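Kestwood Parish Registers Project
Progress report to the Ostby Fund, second period

Prepared by Marisa Fabbri, project lead

Work done since the last report

Transcription of the Kestwood baptism and burial registers is ahead of the plan we sent you in October. The grant covers 11 volumes. Seven are fully transcribed and two more are in checking. The oldest volume, which starts in 1832, took the longest. The ink has faded along the inner margins and several pages were bound out of order when the book was repaired. Lakmal Miah worked out the right sequence from the burial numbers, and his notes are now kept with the volume.

We have also finished the name index for the first five volumes. Spellings are entered as written, with a second field for the standard form. This doubled the typing for some families but searches now bring up the variants together. 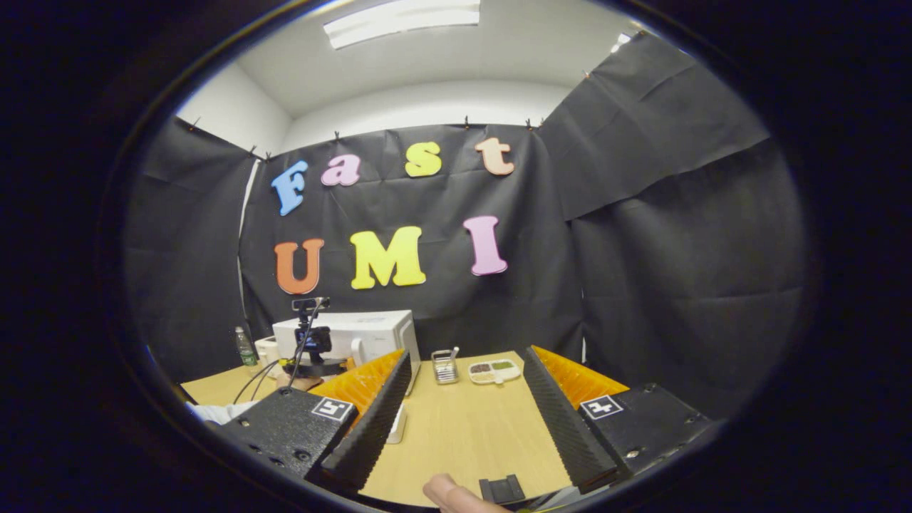 Will the remaining volumes be finished within the grant period?

We expect to complete the last two by the end of the period, with checking to follow in the final month. The only risk is volume nine, where the clerk used his own abbreviations for cause of death. Barbara Szczepańska has a list of them and has solved most. Any that stay unsolved will be left as written and marked in the index.

Checking

Every page is read by a second person against the original. In the last batch the second reader found 97 errors, mostly in dates and house names. All have been corrected. We changed the entry form after this so that the day and month go in separate boxes, and the next batch should show whether that helps.

Rosalba Galli has taken over the checking schedule. She meets the readers on Wednesday mornings and goes through open questions with them. Before this the questions were sent by email and some waited weeks for an answer.

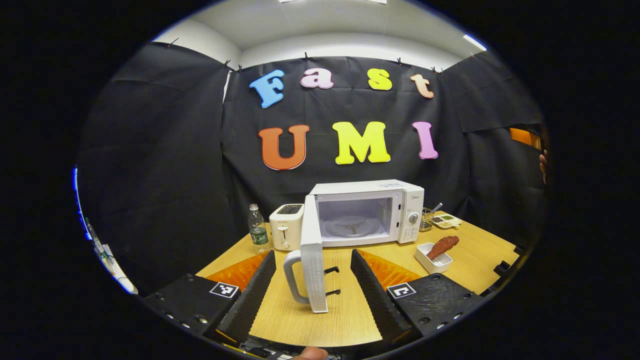

The schedule also sets aside time for the loose papers found inside the back covers. There are 233 of these, mainly letters to the clerk and receipts for work on the churchyard wall. They were not part of the original application. Snežana Todorova has listed them by date and sender, and we would like to discuss with you whether they can be transcribed under the present grant.

Spending

Costs are within budget. Archival boxes from Russo came in under the quote, and we moved the difference to conservation paper. Travel is slightly over because of two extra trips to Brarkia to compare our burial entries with the copies held there. We do not expect more trips.

Next period

Finish volumes ten and eleven. Complete checking of volumes eight and nine. Extend the name index to volume eight. Send you a draft of the printed guide for comment before it goes to layout.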